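Skendlow support
Cell: Requena, two-arm bench
Opened by: Trinidad Sotomayor
Assigned to: Unai Alcaraz
Status: monitoring

09:10 — T. Sotomayor
Left arm faults on the toothbrush task, joint 5 over-current. Clears on restart, then returns after 30 cycles or fewer. Right arm unaffected. Same program as before the December service.

09:45 — U. Alcaraz
Please send the joint 5 current log, and check the cable run at the left wrist with power off. Is the payload value still 62 g?

10:30 — T. Sotomayor
Log attached. Payload is unchanged. The cable clamp at the wrist was rotated and the cable had no slack at full roll. Connector seated, no damage to the jacket.

10:50 — U. Alcaraz
The log shows current climbing only in the last part of the roll, so the cable is pulling against the joint. Refit the clamp with a free loop, re-zero joint 5, and run at half speed first.

13:20 — T. Sotomayor
Clamp refitted, joint re-zeroed. 29 cycles at half speed, no fault. Peak current is level across the roll. Gonzalo Sepúlveda has marked the clamp position with paint — please add this to the service sheet.

13:35 — U. Alcaraz
Added. Go to full speed with the toothbrushes and the clear plastic piece on the bench. Leave logging on and report any joint 5 warning, even if it clears itself.

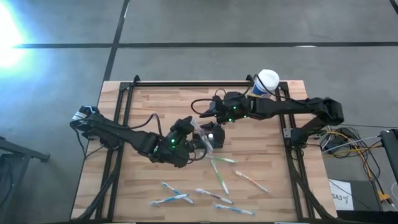

Ticket stays open until the counter reaches 3,000 cycles. Next log due from Trinidad at the end of the shift.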